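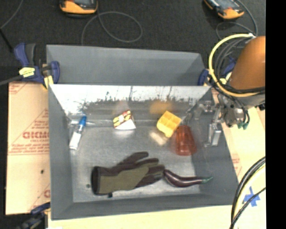 2025-12-10 | Santosh Singhal
9 min read

3.2 Collecting grasp examples

All examples were gathered on the Kuduvon cell, which pairs one arm with two gray bins placed one behind the other. The operator clears one bin into the other, one object at a time, and then works in the opposite direction. Alternating in this way removes the need for a manual reset between episodes, although objects that come to rest against a wall still have to be moved by hand now and then.

Objects were drawn from the Plenport set, which holds 200 household and toy items. We selected them to vary in stiffness, surface finish and outline. The load shown in Figure 3 is typical: a work glove lies flat with the thick end of a glossy eggplant against its fingers, a translucent red-orange cup rests on its side close to the right wall, and a slim marker or tube lies along the left. A small printed packet or box and a yellow-orange plastic piece sit near the far wall.

An episode starts when the arm leaves its home pose and ends when the gripper opens over the receiving bin. Camera images, joint positions and gripper opening are logged on a common clock by the Cenen recorder. Operators were told to take whichever object they judged easiest, and to give up on a grasp after 3 failed closures. Failed closures are kept in the record and labeled as such - an earlier version of the pipeline dropped them, and the resulting policy closed on empty space far too often.

Between October and the end of collection we recorded 753 episodes. Of these, 346 include at least one contact with a bin wall before the object is lifted. These episodes are longer and contain more corrective motion. They were not down-weighted in training.

Reflections were the main source of label noise. The far wall of the nearer bin is shiny, and bright objects placed near it produce a second, blurred patch of color, as with the yellow-orange piece in Figure 3. The Srivastava segmenter often assigned this patch its own mask. We corrected such masks by hand in the training split and left them unchanged in the held-out split, so that the test conditions match those met at run time.

Figure 3. Bin load and arm during collection, fixed camera.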